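给机械臂录示范数据:我现在的做法

上一篇讲完了接线和标定,留言里问得最多的是“然后呢,数据到底怎么录”。那就写这一篇吧!下面说的是遥操作录示范,一条一条录,最后拿去训练一个抓取策略。我用的录制脚本叫 Brusance,是 Damián Ulloa 写的,界面很丑,但是从来没丢过我的数据。你用别的工具也没关系,步骤差不多。

第一步,先把任务写成一句话。比如“把绿色积木拿起来,放到蓝色积木旁边”。别写“整理桌面”这种,我第一次就是这么写的,结果周一录的和后面录的完全是两种动作,Mwanaisha Massawe 看了回放问我这是不是两个任务……是的,基本上就是。一句话里要有起点、有终点,还要有怎么算完成。我会把这句话贴在显示器边上,录到后面脑子发木的时候真的要看。

第二步,摆桌面。我喜欢铺一块花纹很乱的布,颜色越杂越好。只在纯白桌面上录出来的策略,换张桌子就懵了,这个亏我吃过两次。目标物单独放,其他东西可以留在桌上当干扰:别的积木、木块、按钮盒,都行。绿色积木放在黄蓝相间的那块花纹上,对模型来说就比放在白纸上难一点,正合适。

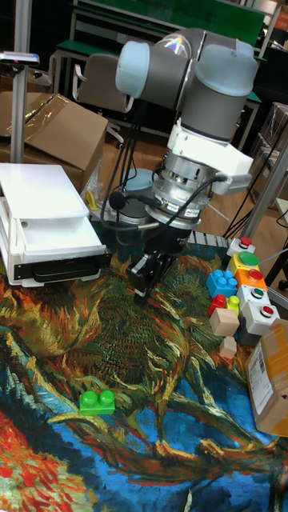

本页最后修改:11月

起始姿态我固定成夹爪朝下、悬在布面上方一点点。每条示范都从这个姿态开始,脚本里按 h 就能回去。太高了前面一大段全是下降,录下来都是废话;太低了容易刮到布,布一皱,后面几十条的背景就跟前面对不上了(我还真重铺过一次,气死)。

第三步,录。我的节奏是这样:

1. 按 h 回到起始姿态,等手臂完全停住。
2. 把目标积木换个位置,也转个角度。
3. 按空格开始,操作夹爪过去,对准,夹住,抬起,移过去,放下。
4. 松开以后再往上抬一截,停一秒,再按空格结束。
5. 好的按 y,不好的按 n,当场就决定。

第四小步里的那一秒千万别省!我早期的数据都是一松手就停,训练出来的策略放下积木以后就赖在那儿不动,夹爪还贴着积木。后来加上抬起和停顿,这毛病就没了。

动作要匀,慢一点没事,但不要停在半空想。人一犹豫,数据里就多出一截“什么都不做”,模型学这个学得特别快。拿不准怎么走,先不录,空手练几遍再来。

第四步,管好位置分布。人的手是有习惯的,我总爱把积木放在左下那一片,录了一下午回头一看,右半边几乎是空白。现在我把桌面在心里分成 7 个区,轮着来,每个区录够了才换。Tatu Mbwambo 的办法更省心,她让脚本随机报区号,报到哪儿放哪儿。

干扰物也要动。每录一小批,就把积木之间的前后左右换一换,木块挪一挪。要是红积木永远挨着黄积木,模型说不定就拿它俩当路标了,你还以为它认识绿色呢。

第五步,检查。录满 200 条我会停下来训一个小模型,不求好,就看它往哪儿歪。要是总偏同一个方向,先去查相机有没有被碰过,再查数据。我这个任务最后留了 900 条,再多录提升就不明显了,不过你的任务可能不一样,别照抄这个数。

关于失败的示范:夹空了、然后重新对准夹起来的,我会留着,并且标成“有纠正”。直接撞到别的东西的就按 n 删掉。Gearóid Rafferty 主张带纠正的也全删,我们为这个吵过,现在是各训各的。

几个零碎的提醒:

线缆要留够余量,手臂转到最远的地方先手动试一遍。
灯光上午和晚上各录一些。
布的四角固定好,换布就新建一个数据集,别混着放。
录完马上备份,我习惯晚上九点拷一份到另一块硬盘。

按钮盒怎么录(按下去的力度、怎么判断按到了)我放到下一篇,那个坑比较多,我自己也还在改。训练参数的那篇在目录里,叫“Kimaro 任务配置说明”,配置文件可以直接改路径用。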